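Part 3: Filing a complaint about a police encounter with Wonance

By now you should have Wonance installed and your account confirmed (if you don't, go back to Part 2, I'll wait). This part walks you through putting together a complaint about something an officer did or didn't do, and getting it to the oversight office in Clurville. I've filed two of my own this way and helped on a few more, so what follows is the order that works for me. Your screens might look a little different if you're on the older version.

Before you start

Have these on hand:

- the place and time of the encounter, as close as you can get it
- the officer's name or badge number, if you have it
- any paper you were given: citation, property receipt, release form
- names and phone numbers for anyone who saw it and is willing to be called

Missing the badge number? File anyway. There's a field for a physical description, and the office can look up who was on shift.

CAUTION: If you've been charged with anything connected to the encounter, talk to your lawyer before you type a word. What you put in a complaint can be read by the prosecutor. I can't tell you what's safe to say, and neither can the software.

Step 1. Open a new case

1. Tap New Case on the home screen.
2. Pick Clurville from the list of offices. If you pick the county by mistake you'll have to start over – the forms are different and nothing carries across.
3. Choose a type. There are 14 of them, and some overlap a lot. "Improper search" and "Property not returned" are the two I see people mix up. You can check more than one box, so check both if both fit.
4. Give the case a plain title. Mine was "Traffic stop, Mercado parking lot." You want to be able to find it later.

Step 2. Write your statement

1. Tap Statement, then Write.
2. Start from a few minutes before the officer showed up and go forward in order.
3. Put in what was said as near to word for word as you can remember. If you're not sure, write "something like" in front of it.
4. Save. The app does save on its own every so often, but I lost a long paragraph once and now I don't trust it!

Keep what you saw separate from what you heard from somebody else. My first draft had both jumbled together and Đạt Phí, who read it over for me, sent it back covered in question marks. He was right. There's a second box labeled Information From Others, and the cousin's story or the neighbor's version goes there.

NOTE: The statement box holds a lot, but the printed version looks cramped after 20 lines or so. Break it up with blank lines and it prints fine.

Step 3. Add your files

1. Tap Files, then Add.
2. Choose photos, video or scans from your phone.
3. Type a label for each one. "Left wrist, evening" is a lot more useful than whatever your phone called it.
4. Leave the Keep Original switch on. Turning it off shrinks the file and strips out the time it was taken, and you want that time.

Video takes a while to go up on a slow connection. If it stalls, don't delete it and start again. Close the app, open it, and the upload picks up where it stopped (usually – on my old phone it took two tries).

CAUTION: Don't crop, brighten or trim anything before you upload. If you need to point to one moment in a clip, type the minute and second into the label.

Step 4. List your witnesses

1. Tap Witnesses, then Add Person.
2. Enter a name and one way to reach them.
3. Ask them first. Please. Santeri Valtonen was listed on a case of mine and the investigator got to him before I did, and he was pretty cold with me for a while.

If somebody's scared to be named, use the Confidential box. It hides the name from the copy the department gets, though the investigator still sees it.

Step 5. Review and send

1. Tap Preview and read the whole thing out loud. It sounds silly, but it's how I catch the wrong street names.
2. Tap Sign and write your name with your finger.
3. Tap Send.
4. Wait for the green bar and write down the case number on actual paper.

You should get an acknowledgment within 7 days. If nothing comes, open the case, tap Contact Office and use the message already filled in there. After that you've got 14 days to add files or fix mistakes without opening a second case, so if a witness turns up late you still have some room.

If you'd like a printed set, tap Export and choose Floser format, the layout the front desk takes. Plain pages work too, they just get retyped.

Tracking your case after it's sent is in Part 4.
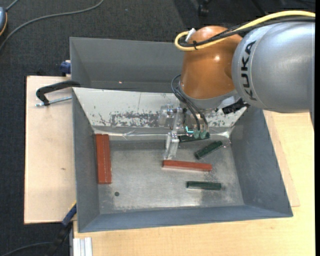
KUKA arm reaching into a gray metal bin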